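**Aparecida Trindade**
thread, 5 July 2023

**1/**
Gripper build thread, as threatened. For anyone new: I'm making a hand-held gripper in a shared workshop, on a bench I get two evenings a week if the bookbinders haven't spread out. You squeeze it, two jaws close, and you pick things up with it that you could have picked up with your hand. My family is very proud.

**2/**
Since the last thread I have reprinted the left linkage arm, the right linkage arm, then the left one again. The first left one was a right one. I'd like to blame the slicer but the file was called arm_LEFT_final_mirrored and I named it.

**3/**
It's called Podetti. The one before it was Cusach, which had a single moving jaw and pushed everything sideways off the table like a cat would. Cusach is in a drawer. I still pinch screws from it.

**4/**
Main change this round is the pivots. Plain holes in black plastic were going oval after a few days of squeezing, and you could feel it. The jaws would arrive at different times, like my cousins. So every pivot now has a brass-coloured grommet pressed in.

**5/**
The grommets came in a bag from the sewing aisle and they are meant for tarps and curtains. I have no idea what the metal is under the colour. They fit an 8 mm bore if you file the bore, swear, and file the bore again.

**6/**
Someone asked why I don't use proper bearings. Have you seen what proper bearings cost in a size I'd want? I have spent 79 dollars on this whole thing and a worrying share of that was parking.

**7/**
Parallel linkage for those who care: the jaws stay facing each other all the way through the travel instead of scissoring. For those who don't care, it pinches flat. Scissoring is fine for a sponge and hopeless for anything thin, because the tips meet first and the cloth squirts out the back.

**8/**
Which brings us to cloth. I had been testing on blocks, a tennis ball and a jar lid, and was feeling pretty good about myself. Then Amissah from the next bench over put a tea towel down flat and said "do that one."

**9/**
Reader, I did not do that one.

**10/**
A flat cloth on a flat table has nothing to grab. You come down on it with the jaws open, close them, and you get either a small fold or the noise of plastic on wood. For most of April I got the noise.

**11/**
Things I tried on the jaw faces, in order of how much I regret them:
- rubber bands (rolled off)
- bathtub grip tape (took the fuzz off a towel and kept it)
- hot glue dots (very grippy for one evening, then shiny)
- nothing at all, just a rougher print setting (annoyingly the best so far)

**12/**
Also rounded the tops of the jaws. The square ones kept catching in loops. I owe the workshop one hand towel and it has been noted on the whiteboard in a hand I recognize.

**13/**
The trick I've settled on is going for the hem. Hems are thicker and they've got stitching, so there's an edge to push against. Come in low, press down a bit, close slowly, and the edge rucks up between the jaws. Close fast and you've moved the towel two inches and learned nothing.

**14/**
I keep a click counter taped to the bench and I'm at 1,610 squeezes on this set of linkages. No ovals yet. The handle return is a bit lazy at the end of its travel, but so am I.

**15/**
Lazy return is probably the spring. It came out of a retractable pen, then another one out of another pen. If you've lent me a pen since winter, thank you for your contribution.

**16/**
Replies have asked about a motor. Yes, eventually. Rukico is the name I've set aside for the powered one and so far it consists of a name and a shoebox. I want the hand version behaving first, as at least when I squeeze too hard it's my own fingers that complain.

**17/**
Replies have also asked for files. They're coming once I've cleaned them up. At the moment the handle is 12 separate bodies and one of them is a cube I can't select or delete. It doesn't seem to do anything. I'm scared to find out.

**18/**
If you're printing your own before then, three bits of advice I paid for:

Print the arms flat. Standing up looks tidier on the bed and they snap along the layers.

Put the screw heads where you can reach them with the thing assembled. I did not, and there's a hex key I've ground down to a nub for exactly one screw.

Label left and right ON THE PART.

**19/**
Still to sort out: more grip at the very tips, a handle that fits people with hands smaller than Amissah's, and some way of telling one layer from two. Right now if there's another cloth underneath I just look and hope. A feeler of some kind in the jaw face, maybe. Ideas welcome, cheap ideas more so.

**20/**
Anyway. Pale fuzzy cloth, pink overlocked edge, cat-print fabric underneath because that was what was on the table.
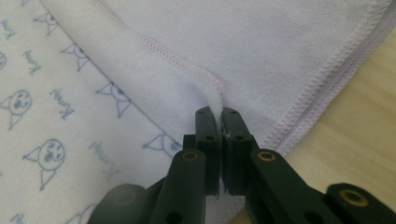

*Podetti with a pinch of hem. Cats unmoved.*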